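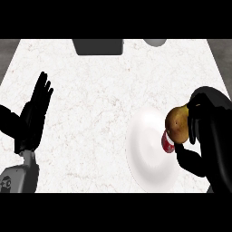 Ticket status: waiting on customer
Subject: Kitchen planner saves my worktop but loses the measurements

Hello, and thank you for any help you can give me. I have been using the Orkmont planner to lay out our kitchen at Bumcombe, and until this past Saturday it was a pleasure. I picked the white marble, set the long counter to 183 cm, saved it and went off to make supper. When I opened the plan again the marble was still there but the counter had gone back to 200 cm, and the price had gone up with it. I typed it in again, saved again, same thing. My order with Skellis has to go in before the end of June, and I would hate to pay for stone that won't fit between the window and the door!

I have tried closing the browser, restarting the laptop (an old one, but it does everything else I ask of it) and starting a new plan from scratch. The new plan did the same.

Reply from Sowah Support
Thank you for such a thorough write-up, it saves us a lot of back and forth. I'm sorry about the supper-time surprise. Could you open Settings, then Units, and tell me what is chosen there? Please also check whether "Snap to standard lengths" is ticked. It came in switched on with the last update, and it rounds a counter to the nearest stock size each time you save.

Customer
It was ticked! I never touched it, I promise. I unticked it, put in 183 and saved, and this time it stayed put, even after I logged out and back in. The depth has now jumped to 900 mm on the short side, though, and I'm sure I never entered that.

Reply from Sowah Support
So glad the length is holding. The depth is a separate setting, kept under each cabinet, so click the short run, choose Edit base and type your own figure in there. If it jumps again, send us the plan number from the bottom of the page and we'll look at the saved copy on our side. I'll leave the ticket open for 2 weeks so there's no rush.

Related tickets
Counter price doesn't match the quote
Sink disappears when I rotate the room
How do I print a plan to scale?
Can I share a plan with my fitter?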